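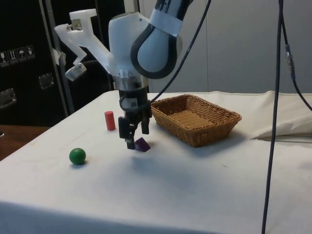
*Fig. 4.1 – Arm over the tidy-up table, gripper open, basket to the right.*

## 4. Running the tidy-up chore

The tidy-up chore is the simplest household job Millet can attempt: pick up small objects and put them in a basket. Work through it before you try dishes or laundry (Sections 5 and 6). A person can clear three toys in a few seconds. Expect Millet to take a good deal longer, and to need help on some runs.

### 4.1 Set up the table

1. Spread a plain cloth over the table and pull it smooth. Deep folds can be mistaken for objects.
2. Place the basket on the back half of the table, within reach of the arm.
3. Put out the objects with at least 40 mm between them. Start with a block, a cylinder and a ball.
4. Check that every cable hanging near the arm has enough slack for a full turn of the wrist.
5. Clear the floor on the operator side and keep the stop button in reach.

> **Caution:** Keep hands off the table while the arm is powered. The gripper closes without a warning tone.

### 4.2 Run the chore

1. On the Pallen console, select **Chores > Tidy-up**.
2. Set the speed to **Low**.
3. Press **Find objects** and compare the list on the console with the table. If something is missing, move it a little and press again.
4. Press **Start**. The arm lowers over the first object with its fingers open.
5. If a grasp fails 2 times on the same object, the arm lifts and waits. Press **Skip** or move the object by hand after pressing **Pause**.
6. When the run ends, write the result in the log. Count any run with a hand on the table as assisted.

**Note:** Balls roll. If the fingers touch one off-center it may leave the table – leave it on the floor until the arm is parked.

**Note:** Objects over 500 g are outside the limit for this chore.

### 4.3 What to expect

Yvette Kennedy ran this chore 162 times at the Plundthorpe site. Blocks and cylinders gave little trouble on a smooth cloth. Soft toys, socks and anything lying against the basket wall were still unreliable, and we don't recommend leaving the arm to work alone in a home.

Send logs of failed runs to Tyson Penner at Clidside, with the software version in the subject line.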